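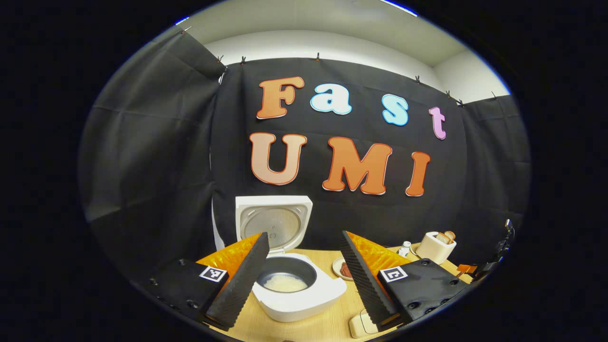 Hanging quilts is a subject I could go on about until the cows come home, so do make yourself a cup of tea before you read any further. The short version is that I would sew a proper sleeve on every single one, even the little ones, and even the ones you have promised yourself will only ever be shown the once. Clips have their place, and I use them all the time for backcloths. The black curtain in the photo is held along the top by six small clips on a rail, and for plain dark cloth that nobody minds creasing a bit (you can see the folds in the side panel) I wouldn't bother with anything cleverer. A quilt is a different animal. It has wadding in it, it's heavier than you think, and if you pinch it at intervals along the top it will droop between the pinches in a row of sad little smiles, and some of those smiles will stay in it after you take it home.

I learned this at the Nidville show, my first as a hanger, when we had 39 quilts to get up before the doors opened on the Saturday and only half of them had come with sleeves. We clipped the rest. By the middle of the afternoon my own Ohio Star had a top edge like a scalloped pie crust, and I had to stand next to it being polite to people!

Now, to your actual questions, which I'll take as you asked them.

> Hello all, I'm new to the list and have been reading quietly
> since October. Our group has the use of the big room at the
> Tamska centre for a weekend and we're putting on our first
> exhibition. I have two things I'm worried about.
>
> First, is a sleeve really needed for wall hangings and cot
> quilts, or would bulldog clips on a pole do? A lot of our
> members are beginners and I don't want to put them off with
> extra sewing at the last minute.

It is extra sewing, I grant you, but it's the easy sort and you can do it in front of the telly. Cut a strip of calico 9 inches wide and an inch or two shorter than the quilt is across. Hem the two short ends. Fold it in half lengthways with the wrong sides together, press it, and tack the raw edges to the top of the back before the binding goes on, so the binding covers them. If the binding is already on (and for your beginners it will be, it always is) make the strip into a tube instead and slipstitch it along the top and bottom by hand. Leave a bit of slack in the outer layer so that the pole has somewhere to sit. If you pull the tube flat you'll get a ridge across the front, which looks dreadful under side lighting, and I've done it more than once.

For very small pieces, by which I mean anything you could cover with a tea towel, two triangles of fabric folded and caught into the top corners will take a thin dowel quite happily. I'd let the beginners off with that.

> Second, the walls there are a sort of mustard colour and
> everything looks ill against it. Somebody suggested hiring
> black drapes but they seem to cost the earth. Is black even
> the right choice? I had been thinking of cream.

Oh, I do sympathise about the mustard. We had pale green in the old school hall and every red in the room went brown.

I would go for black over cream, myself. Cream is lovely until you hang something with a cream border on it and the whole edge melts away, and an awful lot of quilts have cream borders. Strong colours and soft ones both hold up well on black. Look at the lettering in the photo, where the oranges fairly jump out but you can still read the pale blue and the pinky lavender with no trouble. The thin outlines help there too, in the same way a narrow binding in a contrasting shade will help a quilt. Where black does let you down is with navy and deep purple, so save those for a bit of bare wall, or hang them near a window if you've got one that doesn't get direct sun.

As for the cost, please don't hire until you've tried begging. Ring round the drama groups first. Ours borrowed a set from the Tundoto Players for the price of a fruit cake, and they were better than the ones we'd been quoted for. If you do have to buy, ask Morelli for the end-of-roll list, as they often have black polyester that is too shiny for clothes but perfectly all right behind a quilt. Wash your hands of anything fluffy. I once spent an entire evening with a lint roller and I don't wish it on you.

Two last things, and then I really will stop. Put the titles up at the same height all the way round, low enough for somebody in a wheelchair to read. And ask for a few pairs of white cotton gloves at the door, for turning back corners, as people will want to see the backs and they'll do it whether you let them or not.

Do write and tell us how you get on, and if you'd like my sleeve pattern written out with the measurements for a double bed size, say so and I'll type it up over the weekend. I may need reminding, the garden has got away from me rather.

Happy stitching, and welcome to the list!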